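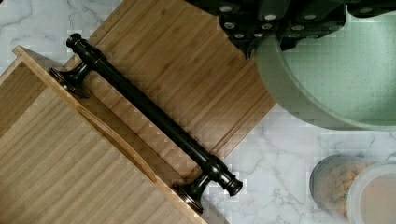

Asamix Portuguese, reviewed after a winter of daily use

Posted February 9, 2019 in Reviews, Portuguese

I bought a year of Asamix in the fall and have used it nearly every day. A few readers asked what I think of it, mostly people who finished one of the free courses and want something with more substance. I paid for it myself and there are no affiliate links in this post.

Asamix is a flashcard and listening program. You can use it in a browser or on a phone, and the two stay in sync as long as you close the session properly. If you just swipe the app away, your last few cards are lost. I learned that in the first week and still do it wrong now and then.

The Portuguese course has 3294 cards in 41 units. Every card is a full sentence with audio. You hear the sentence, you see it with one word missing, and you type the word. After that the card goes into a review schedule. You can't add your own cards to the main course, but there is a separate deck for them, with no audio.

What works

The sentences are good. They sound like things people say. Unit 9 is all phone calls and appointments, and I used three of those sentences in one week when I had to move a dentist visit in Lisbon. Unit 14 deals with landlords, deposits and broken water heaters. I wish I'd had it two apartments ago.

The audio is recorded by real speakers, four of them as far as I can hear, two from Portugal and two from Brazil. You pick one variety in the settings and the spelling follows. My friend Simone Mendonça grew up in Porto and listened to a batch of the European cards with me over lunch. She found one sentence she thought was stiff and one where the speaker swallowed the end of a word so much that she had to play it again. The rest she called normal, which from her is praise.

The review schedule is gentle. I missed nine days over Christmas and came back to a pile that took two evenings to clear. Other programs have punished me much harder for the same thing. You can also cap the number of reviews per day, and the cap holds.

What doesn't

The grammar notes are thin. Each unit opens with one screen of explanation, and for the personal infinitive that screen is four lines long. If you haven't met the personal infinitive somewhere else you won't learn it from four lines. I keep a grammar book next to me and look things up there.

Typing accents on the phone is slow. The program counts "esta" for "está" as wrong, and I agree with that, but there is no row of accented letters above the keyboard. You have to hold down the vowel every time. The browser version has the row. I wrote to support and got a polite answer saying it was on their list for May.

There is no speaking practice at all. A record button shows up under each sentence, and it plays your voice back to you, and that is the whole feature. For speaking I still do a weekly call with my tutor.

The statistics page shows a streak, a chart and a number called "strength" that isn't explained anywhere. Mine is 2160. I don't know if this is good.

Compared to the others

I used Flelavero for most of last year. It has better grammar notes and a nicer design, but the sentences are the usual ones about turtles and newspapers, and I ran out of material at something like a lower intermediate level. If you are a complete beginner, start there and come to Asamix later.

Orlandini is a different kind of thing, a reader with short graded stories and a glossary. I like it and use both. The stories get going once you know your first 2000 words or so, before that you spend the whole time tapping on the glossary.

Roman Olszewski reviewed the Polish to English version of Asamix on his blog and was less happy than I am. His complaint was that many translations allow only one answer when two or three would be fine. I've seen this in Portuguese too, mainly with small words like "já" and "ainda", but not often enough to bother me. There is a report button, and two of my reports have been fixed.

Who should get it

Someone who knows the basics, can read a simple text and wants a lot of sentences with decent sound. I would not buy it as a first course, and I would not buy the monthly plan, because a month gets you through maybe five units at a reasonable pace. The yearly plan has a two-week trial and canceling took a friend of mine one click.

I plan to finish the last units before summer. The next review will be the Isenness listening course, which has been sitting on my phone since the fall and which I have opened twice.

Filed under: apps, flashcards, European Portuguese, listening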